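Search this list's archive Search
Electric Vehicle Owners list

Re: Huvau second-hand, battery range and charger
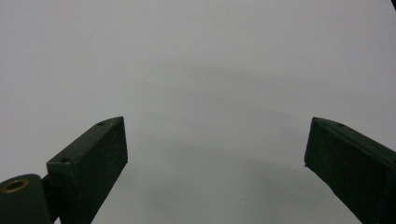

Re: Huvau second-hand, battery range and charger
From: Clifford Chisholm
3 comments | 0 shares

Kirsten,

On 14:20 Kirsten Hawthorne wrote:
> I'm looking at a three-year-old Huvau, the saloon with the larger
> battery. The seller says it will do 303 miles on a charge. He also
> wants 600 pounds on top for the Trunireck wall box, which he would
> take off the wall himself. Is the range believable, and is the box
> worth having? My drive to work is 40 miles there and back, with a
> longer run to my sister's in August.
> Kirsten

303 is the brochure figure. I have the same car and have never seen it. In summer on A roads I get 260 if I keep to 60 mph. On the motorway in January it was nearer 200, with the heater on and two passengers. For your drive to work either would do, and you could charge twice a week.

Ask him for the battery health printout. Any Huvau dealer can run it while you wait. Mine came back at 94 per cent. If his is under 90 I would want money off.

I would leave the wall box. The early Trunireck ones had a fixed cable that was too short if you park nose in, and the app has not been updated for a long time. You would still have to pay an electrician to fit it, and he may not want to put his name to a used unit. I was quoted 1490 for a new Ikovard, fitted, which included a new run from the meter. It was the long run under the path that put it up. If your meter is on the garage wall you should pay a good deal less.

Other things to check on that model:

- the charge flap, which sticks in frost
- the 12 volt battery, as the original ones do not last
- inside edges of the rear tyres
- that both keys are there, as a spare has to be coded at the dealer

For your sister's, the chargers at Bouazza services are the ones I use. There are six and I have only had to queue once. Don't rely on the single one at the garden centre before it.

The boot is smaller than it looks in the adverts. Take whatever you normally carry and try it.

Clifford

Previous message | Next message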